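Andotdale Residents' List: Re: Vandenberghe depot, "280 jobs"
Tuesday, March 10, 2020

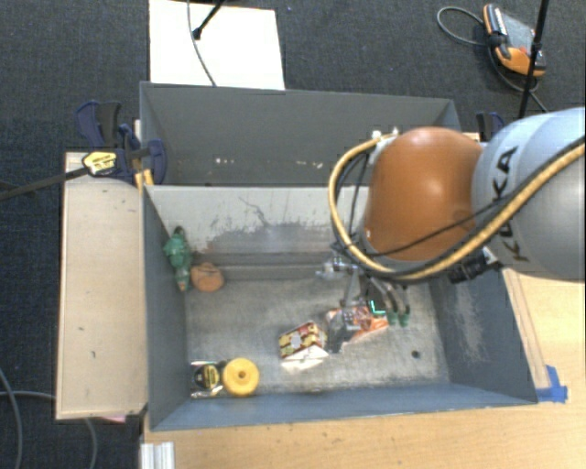 Re: Vandenberghe depot, "280 jobs"

> I went along to the open evening and came away pleased. Vandenberghe
> are promising 280 jobs and say the trucks will keep off Hurnus Road
> altogether. The traffic study was done by Movex, who are independent.
> I think we should send in a letter of support before the April
> meeting instead of grumbling as usual.

I'd hold off on the letter.

I've read the Movex study, all of it, including the appendix with the maps upside down. The counts were taken on one day in the school holidays. Anyone who has tried to turn right out of Hurnus Road at half past eight in term time will know what that's worth. As for independent, page 17 says the study was "prepared for the applicant". I take that to mean the applicant paid for it, which is normal enough, but let's call it what it is.

On the jobs, 280 was the figure on the poster. The application itself says "up to 280 positions, including construction and indirect employment". Ask how many of those are still there once the builders leave. I asked and was told someone would email me. I'm still waiting.

Then the trucks. "Keep off Hurnus Road" is a promise made beside a tea urn. The only way it counts is as a condition on the permit, with hours attached and a fine if they break it. The draft conditions have 9 items and not one mentions Hurnus Road. There's one about the colour of the fence.

I'm not against a depot. The old dairy site has been an eyesore for years and something has to go there. But we wrote a nice letter for the shopping centre too, and we're still waiting for the footpath and the bus shelter that were supposed to come with it.

If we send anything, I'd ask for:

- a new traffic count, in term time, over a full week
- the number of permanent jobs, in writing
- the truck route and hours as a permit condition

Submissions have to be in before the April meeting and the online form cuts you off at 2000 characters, so write yours somewhere else first and paste it in. I lost mine once already.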